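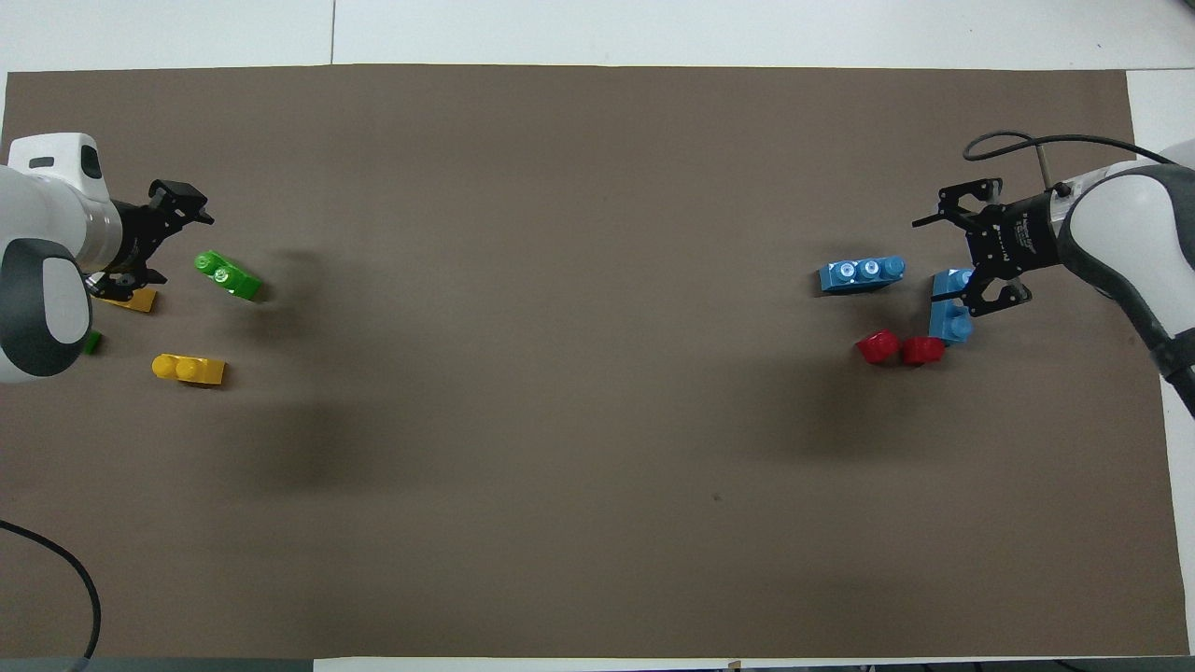 Brown paper play mat on a white table, with building bricks

Brown Paper Play Mat, Large

I've been selling table things through Gondach for a while now, and this is the one I get the most mail about, which is funny for a big sheet of brown paper! You put it on a table, you tip your bricks onto it, and you've got a building spot. Dinner's in twenty minutes? Pick the whole thing up by two corners, let the bricks slide to the middle, and pour them back in the tub.

I started making these for my own kitchen table. It's white, it's shiny, and every brick I ever dropped on it went skating off onto the floor (usually under the fridge). Paper has a bit of grip to it. Pieces stay more or less where you leave them, and they don't make that awful clatter either. I tried felt first – bricks loved it, and so did every crumb and dog hair in the house. Then I tried vinyl, which smelled. Then I went back to the roll of heavy brown paper I'd been using to wrap parcels, and that was pretty much that.

About the color

People ask if I'll do it in white or in a nice cheerful blue, and I keep saying no. The plain brown is a quiet, slightly grayish color, and bright bricks jump right out against it. Lime green, golden yellow, red, blue, you can find them all without hunting. I did make a small batch in green one March and you could not find a green brick on it to save your life. I still have most of that batch if anyone wants drawer liners.

It isn't perfectly flat and smooth, by the way. Paper that comes off a roll has its own ideas, so expect a little unevenness, mostly on the first day. Roll it backwards for an hour before you use it and it behaves a lot better. If a corner keeps lifting, a dab of removable putty sorts it out. Please don't iron it. Someone did, and we both learned something.

Size and fit

The large covers most of a big table and leaves a strip of the tabletop showing along the edges, and I like it that way. A mat that hangs over gets leaned on and creased, and then it's a ramp. If your table is two tables pushed together (mine is, for birthdays), lay the mat right across the join and you won't lose small pieces down the crack. That alone is worth the money to me.

There's also the Trandico size, the narrow one for desks and windowsills. Same paper, shorter roll. It's good for one kid. For two, get the large.

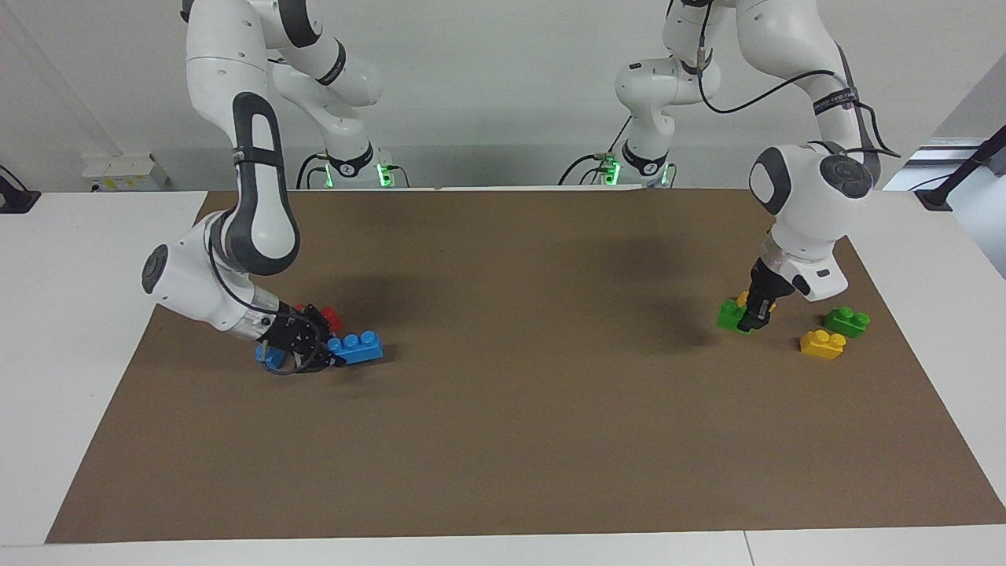

With two builders I give each side its own little pile to start with, one on the left and one on the right, and leave the middle of the mat open for whatever they end up making together. A handful each is plenty. If you dump out the whole tub there's no paper left to build on, and then you're back to the floor. You can also pencil a line down the center, or draw roads, a river, parking spots, anything you like. Crayon works too. Marker is fine on the large but it can bleed through if somebody really goes for it, so slip some newspaper under that spot.

What you get

One mat, rolled, in a cardboard tube. Bricks aren't included, and neither is the table. The tube is handy for storage, so hang on to it.

Item number: 652
Color: brown
Care: wipe with a barely damp cloth, let it dry flat
Packs: single, or a box of 100 for schools and clubs (email me for those, the shop page can't do the shipping math)

The Després tub with the rope handles is back in stock too, and a rolled mat stands up in it nicely next to the bricks. The Brurkanik trays are still sold out – I'll put them back on the page when they come in.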